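How to judge if a robot can take apart a computer yet

Many people ask me if machines can already do the chores of a repair shop. My answer is: some of them, slowly, and only if you prepare the work well. In this tutorial I explain how to test it with an old desktop computer, step by step.

Step 1. Choose the right chore

Do not begin with "repair the computer". It is too big. Write down small actions: lift the lever of the CPU socket, pull out one memory module, unplug one SATA cable, press the drive latch. A person in a repair shop does these without thinking, and each one is a different problem for a machine.

Step 2. Lay the case on its side

The side panel must be off and the opening must look up, so the arm can come from above. Check that the hand has space between the drive bays and the cables. In our shop at Fleneck we lost a whole morning on this point.
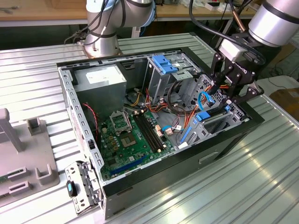

Clyde Bellamy: I would put the cables in step 1, in big letters. Hard parts stay where you leave them, but a bundle of wires moves each time you touch it. My arm did the memory slots well and then it stopped completely at the power cables.

I agree with Clyde, and I changed the order of my own tests after his comment. Now I leave the cables for the end.

Step 3. Repeat each action

One success does not tell you much. We run every action 80 times and write the result on paper. Count a try as failed if a person must help, even with one finger. Memory modules went fine for us. Unplugging SATA went badly, with only 32 good tries, mostly because the small plug must be held straight.

Step 4. Compare with a person

Use a clock. Rosalind Marchetti removed the memory and the drives in 3 minutes, and our arm needed 16. For a home this is too slow. For a shop that can leave the machine working at night, it can be acceptable.
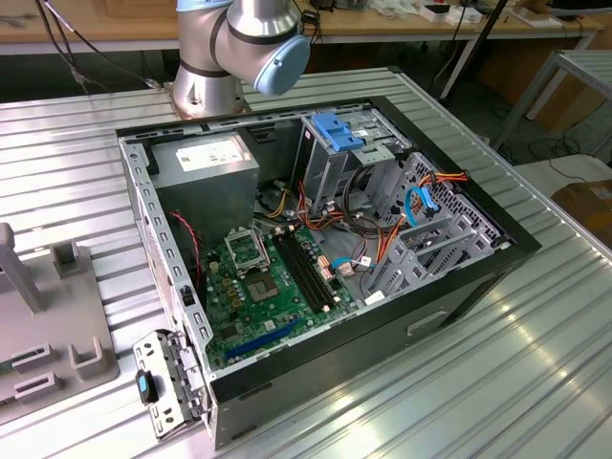
Ukura, May

I repeated steps 3 and 4 in a second shop, with the same list of actions. Latches with a clear color and a big handle were again the easiest. The socket lever was harder than I expected: the arm can find it, but it has to push down and sideways at the same time.

Step 5. Decide what you give to the machine

Give it the actions that passed at least 80 percent of the tries, and keep the others for people. Make the list again when you change the gripper or the type of case.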